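Chapitre 4
Les marchés à terme de métaux industriels : formation des prix et couverture
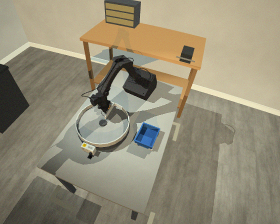 4.1 Objet du chapitre

Le chapitre précédent traitait du prix au comptant, c'est-à-dire du prix d'un métal livrable immédiatement, dans une qualité et en un lieu déterminés. On étudie à présent le contrat à terme, par lequel deux parties s'engagent à échanger une quantité fixée de métal à une échéance ultérieure et à un prix convenu le jour de la signature. Le cuivre et le zinc serviront de supports aux calculs ; le raisonnement s'étend sans difficulté à l'étain et au nickel.

4.2 Base, report et déport

On appelle base l'écart entre le prix au comptant et le prix à terme, noté B = S – F. Lorsque F est supérieur à S, le marché est en report ; dans le cas contraire, il est en déport. En situation de report, l'écart est borné par le coût de portage : intérêts sur le capital immobilisé, loyer de l'entrepôt, assurance. Aucune borne comparable n'existe pour le déport, le stock disponible ne pouvant devenir négatif. Cette dissymétrie explique la forme des distributions étudiées en 4.5.

4.3 Cas introductif

La société Stornico, fabricant de tubes, doit acheter 2 000 tonnes de cuivre en janvier. Son fournisseur, Parnon, facture au cours du jour de livraison. Stornico prend donc une position acheteuse à terme par l'intermédiaire du courtier Cadwaladr, qui exige un dépôt de garantie égal à 10 % de la valeur du contrat. Les appels de marge sont quotidiens.

Si la base reste constante entre l'ouverture et la clôture de la position, le gain ou la perte sur le contrat compense exactement la variation du prix d'achat physique. Si elle varie, il subsiste un risque résiduel, dit risque de base. On montrera que, pour une échéance de 12 mois, ce risque dépend principalement du niveau des stocks en entrepôt.

4.4 Notations

S : prix au comptant, par tonne
F : prix à terme, par tonne
r : taux d'intérêt annuel
c : coût annuel de stockage, par tonne
y : rendement d'opportunité
T : durée jusqu'à l'échéance, en années

Sauf mention contraire, les taux sont composés en continu et les frais de courtage sont négligés.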